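Progress report, shared small office, mezzanine level
28 April 2024
By Vesela Janevski, Skellmont workplace services

1. Scope of this report

This report covers work on the small office on the mezzanine since the last submission in December. The funding from Brillden was granted for three things: a place for visiting staff to work at short notice, a fixed layout for that place, and a written routine for clearing it between users. The meeting rooms on the same level are handled under a separate budget line and are left out, except where a cost is shared.

The room is used by staff of Skellmont and by contractors from Kuvton. It has no permanent occupant. Most of the difficulties recorded in the previous period came from that fact: bags, outer clothing and small items stayed on the desk and chairs after the user had gone to a meeting or left the building, and the next user either moved them or went elsewhere.

2. Furniture and layout

The layout agreed with Rehema Mbwambo in December has been kept. The white desk stays in the center of the room, away from the glass partition, so that a user can reach it from either side. The black office chairs were retained from the previous fit-out. Gualtiero Colombo inspected the casters and gas lifts and found no unit that needed replacement. One armrest was tightened.

The round wooden table was not part of the original plan. It was moved in from the corridor as a surface for short conversations and has since been used mainly for putting down pens and other small items. We propose to keep it, on condition that it is included in the clearing routine.

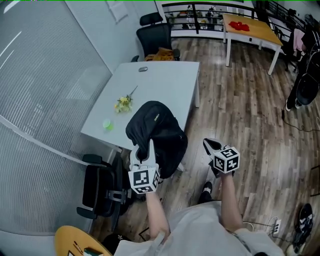
Backpack on the chair at the white table, with flowers and a small green cup on the tabletop.

Bags are the main item in the clearing routine. A bag hung over a chair back takes the chair out of use, and a heavy one can tip a light chair when the user stands up. A bag on the desk takes up the working surface. Neither position is satisfactory, and the room has no third option at present. The request for hooks and a low shelf is set out in section 5.

3. Clearing routine

The routine was written by Liliana Melis and has been in trial use for 7 weeks. It applies when a user leaves the room for longer than a meeting break. The steps are as follows.

Take personal items off the desk first, then off the chairs. Close all zippers on a bag before lifting it, and lift by the top handle or by both straps. Put cups upright or take them to the kitchen. Discard cut flowers when they are out of water. Leave the mouse on the desk. Push the chairs in.

Items found without an owner are kept for one working day at the reception desk and then passed to building security. The first draft allowed a longer period, but reception does not have the storage for it.

Compliance is uneven. Skellmont staff follow the steps on most occasions. Kuvton contractors often arrive with all their equipment in one bag and do not regard it as an item to be cleared while they are still in the building. Liliana Melis has raised this with their site lead, and a short version of the routine will be added to the contractor induction sheet.

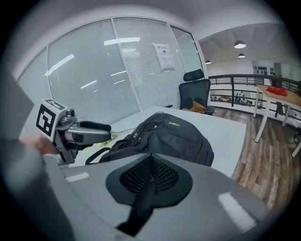 Signage has been limited to what can be removed without marks. The building lease does not allow screws or permanent adhesive on the partition, and the blinds behind the glass must remain free to move. The paper notice in Chinese taped to the glass will therefore stay as it is for now, and an English version is in preparation - same paper size, same tape. Both will be replaced by a single bilingual notice when the text of the clearing routine is final. Translation is being checked by Zanetti, who supplied the wording for the other floors.

The position of the notice was discussed at the March review. Gualtiero Colombo would prefer it on the door, where it is passed on the way out. Rehema Mbwambo prefers the present height and position, which can be read from a seated position at the desk. No change has been made.

4. Expenditure

The grant for this phase was 3000 dollars, of which 2000 was assigned to furniture and storage and the remainder to signage, cleaning and staff time. Spending to date is 298 dollars. This covers the chair inspection, cleaning of the desk surface and the partition glass, and the printing of draft notices. The low figure results from the decision to keep the existing chairs. Storage has not yet been ordered.

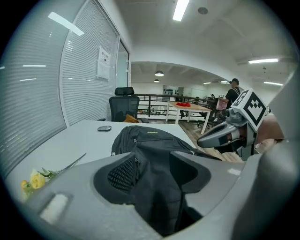
Funds not spent on chairs can be moved to storage without a change in the total. We ask Brillden to confirm this in writing, as the original award letter names seating and storage as separate items. Liliana Colombo in our accounts section has prepared the reallocation form and will send it under separate cover.

5. Work planned for the next period

A freestanding rack with hooks, placed against the back wall, is the preferred solution for bags. A wall-mounted version would be cheaper but requires the landlord's consent. The rack must leave enough clearance for a chair to be pulled out fully from the desk. Gualtiero Colombo will take the measurements.

A low shelf is requested for cushions, folded cloths and similar soft items, which are at present left on the chair seats.

The clearing routine will be revised once the rack is in place. Step one will then name the rack as the position for all bags, including those of users who intend to return.

Outstanding from the previous period: the schedule for cleaning the blinds, and the landlord's reply on the lighting reflections on the partition glass. Both remain with Rehema Mbwambo.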